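Budgeting for a Kitchen Arm: Workshop Tips

Price the gripper separately. Suppliers quote the arm first, and the end tool often arrives as a second invoice. Our Plodar arm was listed without fingers, and a parallel-jaw set added $800. Spare pads are extra. Order 4.

Measure the counter before choosing a reach. Allow for the base plate, the cable loop and the door of any cabinet above.
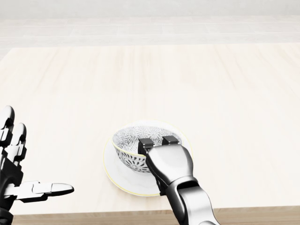 Payload figures matter less for tableware than pad thickness and jaw opening. List the thinnest and widest items you expect to handle and send both measurements to the seller. A small bowl on a saucer, with one finger pad just inside the rim and the other farther right along it, needs clearance on both sides of the wall, and the saucer limits how low the jaws can go. Gold rims should be tested on a chipped piece first.

Multi-fingered hands cost more to buy and to service. Sernlow quoted $1778 for a refurbished one, with a lead time of 14 weeks. If most of the work is rims and handles, put that money into a second set of jaws.

Keep a line for mounting hardware. Bolts and shims are seldom in the box.

Updated 11/16/23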